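Thread: Anyone else go to the Jellell open day?
Board: Robots & Automation > Meetups and Visits

gantrygoat
Tuesday, October 29, 2024

So I finally made it to one of the Jellell open days, the one at their Prollville place, and I've got thoughts! I signed up way back in June and had pretty much forgotten until the reminder email came. For anyone who doesn't know them, they're the small outfit that does manipulation stuff with the hand-held grippers. You hold the gripper, you do the task yourself, and the recordings go toward training an arm.

Shanti Bhatt did the welcome talk and kept it short, bless her. Then we got split up and sent around. My group got Ulises Alvarado, who was great, super patient with dumb questions (mostly mine). He handed me a gripper and said "cup, please" and that was the whole lesson.

You'd think picking up a paper cup would be nothing. Well! I squeezed my first one into a taco. The finger pads have this fine ridged surface and they grab way better than I expected, so you hardly need to close your hand at all. By the end of my turn I could pick one up and set it back down without denting it, and I was stupidly proud of that.
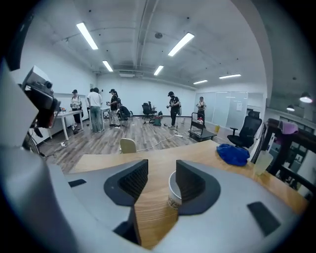 What I liked and what I didn't

Liked: you get to do stuff. The last open house I went to, at Zirau, was a rope line and a slideshow. Also the staff don't talk down to you.

Didn't like: the wait. They give you 30 minutes per group and I spent a good chunk of mine standing with my hands in my pockets. And I wanted to see an arm do the cup thing by itself, and we only got a video of it.

Anyone else go? Curious if the afternoon people had a better time.

---

mothballmarty

I was in the afternoon! We did cloths. Folding a cloth with two fingers is its own special misery, I'd rather crush cups all day. Defne Değirmenci ran our station and she can fold one in the time it takes me to find a corner. I asked her how long it took to get that good and she just laughed.

Agree on the wait. I talked to the guy next to me for most of it, so not a total loss, he builds conveyor stuff for a bakery and had good stories.

---

torque_of_the_town

Going to be the grump in this thread. I went, I drove 844 miles round trip (yes I had family to see too, but still), and I felt like I'd paid for gas to go do somebody's chores. A demonstration means they show ME something. Handing me the tool and having me move cups around is free labor with a name tag on it.

And if the video of the arm is so good, why not roll the arm out? I've been to enough of these to get itchy when the hardware stays in the other room.

---

gantrygoat

@torque 844 miles, oh man. Okay, I'd be cranky too.

I don't think it was free labor though? Ulises told our group the visitor turns were practice only and nothing got kept. I did ask. Maybe your group didn't get told, in which case yeah, they should say that up front at the door.

---

torque_of_the_town

We did not get told. Fine, I take back half of it. The arm part stands.

---

pinyu_k

Hi all, Pin-yu Kan here, I work at Jellell, found this thread through a friend. Speaking for myself and not for the company.

The practice-only thing is right, and it should have been in the welcome talk. I'll pass that on to Shanti. On the arm: it was down that day with a bad cable at the wrist and we didn't have a spare. We should have told people that too. I think everyone was hoping it would get fixed by lunch.

Glad the cups went over well. We go through a LOT of them. The last order was 900.

---

mothballmarty

900 cups and gantrygoat flattened half of them

---

gantrygoat

RUDE. It was like four.

---

ekrem.k

Pin-yu, question if you're still around. I didn't go, but I run a robotics club for teenagers (I'm Ekrem Kılıçarslan, some of you know me from the Costa board thread) and I'd love to bring them to the next one. What's the group size limit, and is it okay for kids to hold the grippers? How heavy are they? Some of mine are pretty small.

---

pinyu_k

Hi Ekrem! Groups are 6 at the most, so bigger clubs get divided up. Kids can hold them, sure. They're not bad for one try but your wrist does notice after a while. We'd have the smaller ones rest an elbow on the table. Send me a message and I'll get you on the list.

---

slowservo

I'm with torque on this, a little. Not the labor part. But I've used one of these hand-held rigs at work and the hand part was never what got us. It's what happens when you put the same task on the arm and the lighting is different, or the table is an inch lower. That's what I'd want to see at an open day. Let people move the cup while the arm's going for it and watch it cope, or not cope! I'd drive 844 miles for that.

---

gantrygoat

See, I'd love that too. I just think for somebody like me, who fixes dishwashers for a living and reads this board at night, holding the thing taught me more than watching would have. I kept wanting to use my other hand. I kept leaning over to look with my own eyes at an angle the gripper's camera wouldn't get. Ulises caught me doing it and said everybody does.

---

torque_of_the_town

Okay, that's a decent point about the leaning. I did that too and got corrected twice.

Pin-yu, if the arm's running for the next one, put it in the email and I'll come back. I'm bringing my own spare cable.

---

pinyu_k

Deal. I'll send you the connector type.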